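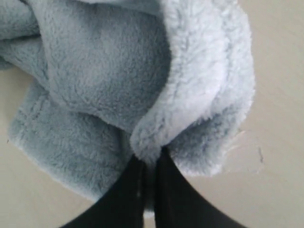 Quem somos

Olá! Eu sou a Hacer Sezer e a Clerska é a nossa oficina partilhada, num antigo armazém de tintas que ainda cheira a diluente quando chove. Somos cinco à volta da mesma bancada: eu, o Nermin Kaplan, o Cengiz Akyol, o Necati Kurtuluş e a Bukola Garba (que veio só pedir um berbequim emprestado e foi ficando).

O que fazemos? Um braço robótico que dobra roupa, feito por nós, com peças compradas aos poucos e muitas noites de agosto em cima dele. Chamámos-lhe Prikine, e já vai na terceira versão da garra.

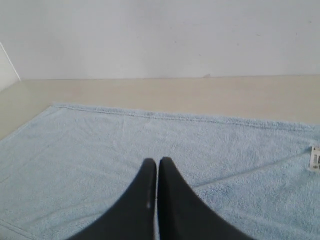 Começámos pelas toalhas porque eu achava que seriam fáceis. Pois... O tecido felpudo enruga, foge, e uma dobra parece sempre igual à outra! O Cengiz desenhou os dedos em casa, o Nermin trata da parte elétrica e eu escrevo o código, quase sempre com o Necati a espreitar por cima do meu ombro e a dizer que o limiar está demasiado alto (às vezes tem razão).

Até agora gastámos 1559 euros, contando com os motores que queimámos logo no início. Guardamos tudo: 469 tentativas gravadas, incluindo as más, que são as que mais vemos.

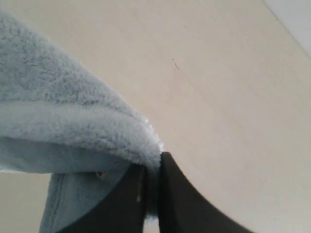
A garra do Prikine a segurar uma prega de tecido felpudo azul.

A Bukola é quem organiza as gravações e dá nomes às pastas, e desde que ela chegou eu finalmente encontro as coisas. Também foi ela que nos convenceu a abrir a oficina a quem quiser aparecer. Temos ferro de soldar, duas impressoras 3D e uma máquina de costura que o Necati jura que sabe usar.

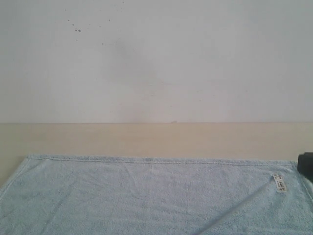 O próximo passo é passar das toalhas para as camisolas, e já estou a ver as mangas a darem-nos cabo da paciência! Se tens curiosidade, passa por cá: não precisas de saber programar, basta gostar de mexer em coisas. A quota é de 96 euros por ano, com café incluído (o café é fraco, aviso já). Traz uma toalha velha, se tiveres, que dão sempre jeito.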